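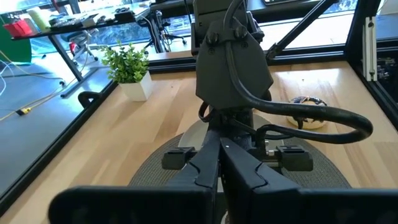 Have you ever taught a little kid to tie a shoe? You can talk all day long about loops and bunny ears, and they'll just stare at you. So you take their hands and do it together, slowly, and then you do it again. And again!

Teaching a robot is a lot like that, and it's my job. I work at a small robot workshop called Jirness, and I get paid to move things around on a table. (My mom still thinks I'm joking.)

## Why not just write instructions?

Try this. Write down how to pick up a spoon. You might write "open your hand, put it over the spoon, close your hand." Okay, but how wide do you open it? How far down do you go? How hard do you squeeze? Now what if the spoon is turned sideways, or it's under a napkin?

You never think about any of that when you eat cereal. A robot needs a number for every bit of it, and typing all those numbers in would take me until December. So I show it instead.

## Way number one: hold its hand

Our robot arm is named Ding. It has joints that bend, a bit like your shoulder, elbow and wrist, and at the end it has a gripper with two big black fingers. Two fingers doesn't sound like much, but try picking things up with just your thumb and pointer finger. You can do a lot!

To teach Ding by hand, I switch it to a soft mode where the joints go easy and let me push them. Then I hold the arm and walk it through the job. Over to the bowl, down, squeeze, up, over to the plate, let go. The whole time, a computer writes down how much every joint is bending. It does that many times every second, so even a short lesson makes a very long list. One of mine had 916 lines in it, and all I did was move a toy block!

The bad part is that my own arms get in the way. Ding has a small camera down by its wrist, and if my elbow is in the picture, Ding might decide that elbows are part of the job. Oops.

## Way number two: drive it from a chair

So most days I use remote control. We have a second, smaller arm called Zindach that I hold on to, and whatever I do with Zindach, Ding copies. I bend the little wrist, the big wrist bends. It feels like a video game where the controller is shaped like the character.

Grown-ups call this **teleoperation**. "Tele" means far away, like in telephone and television. I'm usually sitting pretty close, but it works from another room too.

It's harder than it looks. You can't feel what the robot feels, so on my first day I squished 17 paper cups. I still have one on my shelf.

## Practice, practice, practice

One lesson is never enough. If I only show Ding a cup in one spot, it'll go to that spot forever, even if the cup is somewhere else — it'll grab a nice handful of air. So I move things a little between turns. Last month I did the same job nearly 600 times, and I kept in some turns where I missed and had to fix it, so Ding could see how to fix it too.

After that, a program called Tostach studies all the lessons and looks for what they have in common. Then I let go, sit back, and Ding tries it alone. I always hold my breath for that part.

## Try it at home

Get a friend, a blindfold, a plastic cup and a spoon. Your friend is the robot. First, use only words to get the spoon into the cup. Then try it again, but gently guide your friend's hand. Which one was faster? Swap places and see if you get the same answer.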